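Trerico Clothing Repair Project: progress report to the Yadav Fund
3 min read

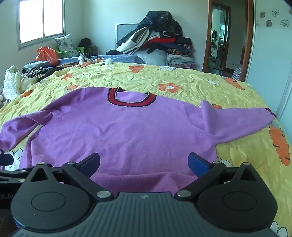
Page last updated: October 2026

The second half of the grant year has gone mostly to plan. The repair sessions are running in both towns, the sewing machines are serviced, and we have spent a little less than budgeted on thread and more on rent.

We set a target of 300 garments mended by the end of the year and have now passed 400. Knitwear is the largest share. Cuffs and elbows take the longest, and Osian Mathias has started a separate table for them at Vilari so that simple hems don't wait behind a jumper.

Training is behind. We planned for 27 people to finish the basic mending course and 18 have done so. The July course was cancelled when the hall at Skellari closed for roof work. Hauwa Akpan has rebooked it for the new year and everyone enrolled has kept their place.

Matching wool colours is still a problem. Purples and dark reds are hard to find second-hand, and we have asked two local knitting groups for their leftovers. Noelia Cordero is labelling what comes in by colour and thickness.

Rent at Skellari went up after the repairs. We would like to move $400 from the travel line to cover it. No extra money is requested.

Still to do: the safety check on the steam irons, the new sign for Vilari, and the accounts, which Pushpa Rawat will send separately.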